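Painting a small room with a low or sloped ceiling

Sep 19, 2020

Most of the questions that come to the paint counter in Garnley this time of year are about small rooms. People are turning attics, box rooms and the ends of hallways into places to work or sleep, and those rooms tend to have odd ceilings. There may be a slope on one side, or a boxed-in beam or duct that hangs down into the room. The usual advice is to paint everything white and be done with it. That works in some rooms and looks bleak in others.

Start with the light. Look at the room in the morning and again late in the day before you buy anything. A wall across from a window will show almost any color lighter than the chip. The walls on either side will look darker, and the wall the window is in will look darkest of all. If you use one can of white on all four you will still see several shades of gray, and it is better to know that ahead of time.

Leave the ceiling white if it is lower than you can reach with a flat hand. Use flat ceiling paint. Eggshell on a low slope catches the light and shows every seam in the drywall. We sell Mondora flat ceiling white for this, and two coats will cover old cream or a light gray. Over water stains, use a stain-blocking primer first, and only after the leak has been fixed.

Boxed-in sections cause the most trouble. Some people paint the box the color of the wall under it and some paint it the color of the ceiling. Either can look right, but choose one and keep it the same on every face, including the underside. The underside will be in shadow and will look like a different paint. Leave it alone. Customers come back for a second can in a lighter shade to fix the shadow, and then the box has a stripe on it.

If you want a color, put it on one wall. Browns and tans have been selling well. The Plakar line has nine of them now, and the middle three are the ones to look at for a small room. The dark ones need a good deal of daylight. The very pale ones read as pink next to a bright white ceiling. Buy the sample pot, paint a piece of poster board with two coats, and tape it up for a couple of days. Painting samples straight on the wall leaves ridges that show through the finish coat.

The line where a colored wall meets a white sloped ceiling is the part people worry about. Paint the ceiling first and bring it a little way down onto the wall. Let it dry overnight. Then tape the ceiling side, press the edge of the tape down with a putty knife, and run a thin coat of the ceiling white along it to seal the edge. When that is dry, cut in the wall color. Pull the tape while the last coat is still soft, slowly, at an angle. If the corner itself is wavy, which it will be in an older house, don't follow it. Snap a straight line just below it and tape to that.

How much paint to buy: measure each wall, multiply height by width, and for a sloped wall measure the tall side and the short side and use the number in the middle. Subtract the door but don't bother with a small window. The upstairs room we painted for our fall display came to 329 square feet of wall and ceiling together. One gallon of ceiling white and one gallon of wall color did it in two coats, with some of each left for touch-ups. Your room may differ, especially if it is bare drywall, which has to be primed.

A nine-inch roller is fine for most of it. For the narrow strips beside a boxed section, get a four-inch roller. A brush will leave a different texture there, and the texture shows in side light.

Keep the room near 70 degrees while you work and overnight after. Attic rooms get cold faster than the rest of the house, and by December an unheated one is too cold for latex. If you have been meaning to do it this year, do it in the next few weeks.

Choo brushes are on the front rack and the sample pots are on the shelf behind the counter. Bring a photo of the room if you have one. It saves a lot of describing.

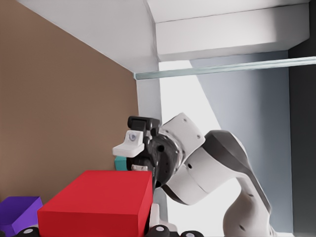 Rendering: Ilir Vidmar

Comments

Dottie R.
We did the ceiling in our spare room with eggshell a few years back and I see every seam when the sun comes in. Can I put flat right over it or do I have to sand?

Paint counter
Dottie, wash it, scuff it lightly with a sanding sponge and wipe off the dust. Flat will go over it fine after that.

M. Hale
The trick of sealing the tape with the ceiling color works. Did it along the stairs last month and it was the first clean line I've ever gotten. My only complaint is that it takes an extra evening.

gary_in_the_attic
What about knotty pine? Our slope is all pine boards and my wife wants it white. I've been putting it off.

Paint counter
Gary, use a shellac primer, two coats on the knots, and open the windows. Stop by and we can go over it with you.

Lorna P.
I went with one of the darker browns in a room that faces north and ended up repainting. Would have saved myself the money with the poster board. The middle shade looks good in there.

Questions about this item? Reply to the newsletter or ask at the counter in Garnley. | © 2020 All rights reserved | Back to top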